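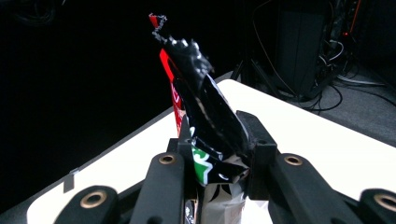
Wrappers and table clearing

Which bin do snack bags go in?
General waste, unless your collector lists soft plastics separately. Foil-like bags are often a plastic film with a thin metallic layer, and most household paper and card schemes refuse them.

Does a torn or crumpled bag make a difference?
No. Shake the crumbs out first and put any torn-off strips in with the bag.

Do bags need washing?
Not for general waste. For soft plastics, wipe out grease with a dry cloth.

How should a pale wooden tabletop be cleaned afterwards?
Lift the crumbs with a dry cloth, then wipe along the grain with a damp one – wrung out, not dripping. Use 2 drops of washing-up liquid in around 200 ml of water. Dry at once.

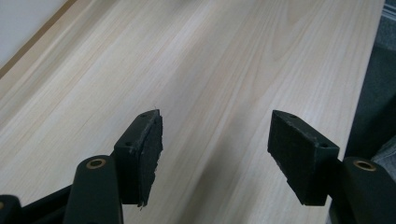
Pale wooden tabletop with fine, wavy grain.

Can I use a scouring pad on greasy marks?
No. It scratches a matte finish. Repeat the damp wipe up to 4 times, then see the Bastine page on oil stains.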